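skima-users mailing list
Subject: Re: [skima-users] Closed width drifts on Betik hand tool, dishes let go too early
Date: 2024-12-18
From: Drallari bench

On the earlier thread, the Ristić bench wrote:

> Has anyone else had the closed width creep upwards on the Betik hand
> tool during a long run? We zero it at the start of the day with the
> fingers shut. By the afternoon the tool reports a small gap when it is
> shut as far as it will go. Skima takes the number at face value, so
> anything thin (a plate rim, the lip of a tray) is marked as held when
> there is nothing between the fingers.
>
> The reverse fault is the one that worries us. When we play the same
> moves back on the arm, it sometimes opens too early on the way to the
> rack. We have lost crockery, and one piece went off the side of the
> table towards the person standing there. No injury. The arm has been
> on reduced speed ever since.
>
> We have swapped the encoder cable and loaded the January firmware on
> a spare tool. Neither made a difference. Our guess is encoder slip,
> but we can't make it happen on an unloaded tool.
>
> Logs available on request. Is there a known fault?

Yes, we have had the same thing, and in our case the encoder was sound. Please check the tape on the fingertips before sending anything back for repair.

We went through the closure log from our own tool. It holds 1,712 full closures. Of those, 291 ended with a reported width above the dead band, when a clean closure should sit at zero. Plotted against time they come in clumps. Each clump starts suddenly and stops when somebody has noted a change of tape in the bench book. Encoder slip would leave a step which stays until the next zero, and we see no such steps.

The mechanism is dull. The tape on the finger is pressed sideways every time the tool slides under a rim. The edge lifts, then folds back over itself, and the fold ends up on the inner face. With the tool shut you are then squeezing several layers where there used to be one. Our worst case was a reading of 2 mm with the trigger pulled fully home. Trimming off the loose part with the tool still shut brought no change. Opening it, removing the old tape completely and closing it again brought the reading back to zero at once. The encoder was not touched between the two readings.

This would also account for your spare tool being clean on the bench. An unloaded tool never drags its tips along anything, so the tape stays flat.

On the early opening, we think there are two separate causes and they are easy to mix up.

First, the offset. If the tool was zeroed with a fold in place, and the fold later comes away, every width after that reads low. If it was zeroed clean and a fold forms later, every width reads high. Skima copies the recorded width to the arm as a target. The arm has its own fingers with its own tape, in whatever state that happens to be, so an error in the recording goes straight into the grip. With a high reading the arm closes less than it ought to and a smooth rim can slide out. In the joint log that looks very much like an early opening. Compare the width command with the measured width at the moment of loss. In most of ours the command had not changed at all.

Second, the surface. Frayed tape grips unevenly. On a matte tray this matters very little. On a glazed bowl the contact may be down to one ragged corner, and the bowl turns about that corner when it is lifted. We had drops of this kind even with the width correct, and no change of zero will cure them.

We now do the following at the start of each session and again after every break:

Open the tool and look at both inner faces under a bright lamp.
Run a fingernail along each tape edge, from the tip backwards. If it catches, replace the tape on both fingers.
Clean off the old adhesive. Leftover glue under new tape gives the same fault with a smaller number.
Wrap the new tape so that the join is on the outer face, at least 15 mm back from the tip.
Close, zero, open, close again. The second closure must read zero. If it does not, start over.
Write the reading in the bench book even when it is zero.

We have also turned off the automatic re-zero in Skima on our own machines. It takes the smallest width seen during the session as the new zero, which hides a fold until it falls off. I would ask the maintainers to make it off by default, or at least to log a warning when the zero moves while a session is open. Patch to follow if there is interest.

As regards safety, please do not treat the reduced speed as the fix. A slow arm can still let go of a bowl over somebody's feet. Until the cause has been found at your end I would keep people out of the whole path between pick and rack, and put a raised edge on the open side of the table. I would also put in a check after lift: if the measured width falls below the commanded width by more than the dead band, stop and hold, and do not open. The stock behaviour on that error is to release and go home, and releasing is the wrong thing to do with crockery in the air. The setting is in the arm profile, under fault response. It has to be changed separately for each profile.

Open points at our end:

We have not tried the moulded rubber tips. If somebody has, I should like to know whether they keep their thickness under side load.

We do not know how much old data is affected. Sessions without a closed reading at both start and end cannot be corrected afterwards, and we have set ours aside. Sessions with both can be sorted, but I would not interpolate between the two readings. The fold forms in one go, so a straight line between them is wrong nearly everywhere.

The tray and bowl set-up is the one we use for checking, with the two placed close together so that a finger has to pass near a rim on the way in. It wears the tips quickly.
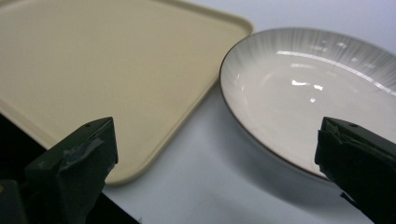

Please send the logs, with the closed readings from before and after any tape change if you have them. The raw width channel is enough, and there is no need to include the video.

Drallari bench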